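Shoe Drive: Boxes, Lids and Labels

The Hevach Community Center thanks all households that have given footwear to the shoe drive since it opened in June. The count at the Corska Street storeroom now stands at 1,034 pairs, which puts the drive past its goal of 1,000.
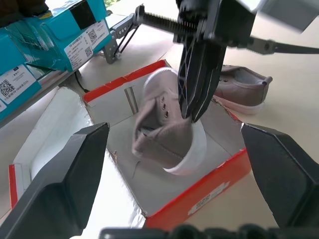

A reader from Thepsuriya Court writes to ask whether shoes must come in their original boxes, as hers were thrown out years ago, and whether a box with a torn edge is still of any use. She adds that she has two pairs of canvas sneakers ready to give and would prefer not to buy packaging for them.

Original boxes are welcome but are not required. Any clean shoe box of a suitable size will do, and the color or brand of the box has no bearing on where the shoes are sent. A ragged rim is acceptable if the walls still stand and the lid will close. Boxes that are damp, crushed or missing the bottom should be put out with the household recycling. Pairs without a box may be tied together by the laces, or held with a wide rubber band if they have none, and the storeroom will find a box for them.

Canvas sneakers should be brushed clean and left to dry fully before packing. Lay the first shoe on its side along one long wall, and place the second beside it facing the other way, so that the toe of one rests by the heel of the other. Soft uppers fold easily, and a single sheet of plain paper inside each shoe will help them keep their shape. Please do not use newspaper with light-colored canvas — the ink rubs off.

Old store labels may stay in place. Write the size on a separate slip and tape it to a short end of the box, where it can be read when boxes are stacked. Stacks in the storeroom are limited to 4 boxes high. Lids should be put on before boxes are handed in, but not taped, as each pair is checked for size on arrival.

Boxed and unboxed pairs may be left at the Corska Street entrance or at the Prondum branch library until 2 p.m. on any day the buildings are open. Work boots and children's sizes are still in short supply.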